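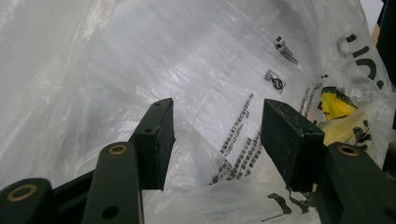
Fig. 2. Saco de plástico branco translúcido.

Embalagem e Sociedade, aula 4: o saco de plástico e a arte de mudar de culpado
Apontamentos de apoio. Não substituem a leitura do capítulo, por muito que a turma do ano passado tenha tentado.

Ponto de partida
O saco leve de polietileno espalhou-se pelo comércio na segunda metade do século XX. Era barato, resistia à água e aguentava muitas vezes o seu próprio peso. O saco de papel, até então rei da mercearia, tinha o mau hábito de se desfazer à chuva, em geral a meio caminho de casa e com ovos lá dentro.

Material
Convém distinguir duas famílias, porque no exame aparecem sempre trocadas:
PEAD (alta densidade): película fina, aspeto baço, faz barulho no cinema.
PEBD (baixa densidade): mais macio e flexível, frequente em sacos grossos e películas.
Translúcido não quer dizer transparente. Um material translúcido deixa passar a luz e baralha os contornos. O pigmento branco reduz ainda mais a passagem da luz, conforme a dose.

O problema da comparação
Qual é melhor, papel, plástico ou algodão? Depende do que se mede e de quantas vezes se usa. O algodão exige água e terreno, e só compensa com muitas utilizações. Quem tem 7 sacos de pano pendurados atrás da porta e compra outro na caixa está a fazer coleção. O plástico sai-se bem em energia por unidade e bastante mal quando vai parar a um rio. Willy Bosman chama a isto «contabilidade de gaveta»: cada setor abre a gaveta que lhe convém. Mirjam Postma discorda, e o texto dela é mais curto, o que já é um argumento.

Taxas
Cobrar pelo saco reduz o consumo na caixa. Parte da poupança reaparece no corredor dos sacos do lixo, pormenor que raramente chega ao comunicado de imprensa.

Para a próxima aula
Ler Bosman, cap. 4, e a resposta de Postma. Trazer escrita, em 2 páginas, a defesa do tipo de saco de que menos gostam. Letra tamanho 7 para caber tudo não conta.

Contacto: Radomir Leka, gabinete 2, atendimento às 16h
© Cadernos Lestham. Reprodução permitida para uso letivo.
Voltar ao topo
4 partilhas | 2 comentários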